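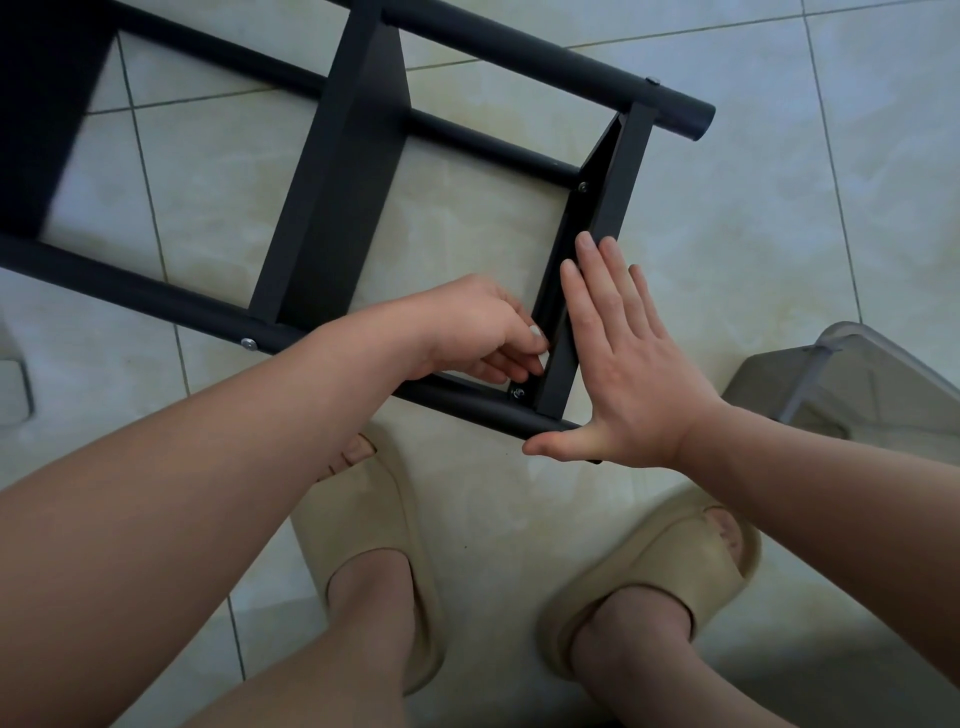

A black metal frame is put together on the floor, with the fixings going in at the end bracket.

Flat-pack evenings to return at Clorkside

The furniture assembly evenings at the Clorkside centre will start again in September, after residents in Flovulley and Prestdale asked for more help with shelving, stools and small tables.

The sessions will be held on Tuesdays from 6pm to 8pm in the ground floor room. People can bring an item that is still in its box, or one that has been started and left. There is no charge, and places do not need to be booked unless the item is too large to be carried by one person.

The evenings began last winter as a trial run by Umali, the household reuse project based in Prestdale. Most of the items brought in during the trial had metal frames, and the usual trouble was bolts that would not line up at the last corner. In many cases the earlier bolts had been tightened fully before the rest were in place.

Umali has now put its advice on a printed sheet, which will be handed out at the door. It tells people to lay the frame on its side on a flat floor, put every bolt in by hand first and leave them all slightly loose. The frame is then stood up, checked for wobble and tightened a little at a time, going from corner to corner. Caps and plastic feet should be pressed on straight, with the other hand held against the far side of the metal so that the frame does not slide.

The sheet also suggests sorting the screws, washers and bolts into separate dishes before starting. Several frames seen during the trial used two lengths of bolt that looked much the same, and the longer ones had been put where the short ones should go.

People are asked to bring the instructions if they still have them. Basic tools will be provided, including screwdrivers, spanners and a set of hex keys, and there are mats for anyone who wants to protect a painted finish. Power drivers will not be used in the room – they were found to strip the threads on thinner tube during the first few weeks.

Umali said it could not supply missing parts for every make, but it keeps a stock of common sizes taken from furniture that was past repair. The stock stood at 3,165 pieces when it was last checked, mostly bolts, washers and end caps. Anyone who has a bag of spare fixings at home can leave it at the Clorkside front desk during opening hours. Bags should be marked with the type of furniture they came from, if that is known.

Items that are finished on the night must be taken home the same evening, as the room is used by a playgroup in the morning. A trolley can be borrowed for the walk to the car park. Those coming by bus from Flovulley are advised that the stop outside the centre is closed for roadworks, and the nearest one in use is by the library, roughly six minutes away on foot.

A separate session for beds and wardrobes is being considered for later in the autumn. It would take place in the main hall, where there is space to lay out side panels and long rails, and would need to be booked in advance. Umali wants to hear from people who would use it before a date is set, and forms are available at the front desk.

Children are welcome at the Tuesday evenings with an adult. Closed shoes should be worn by anyone lifting or holding a frame.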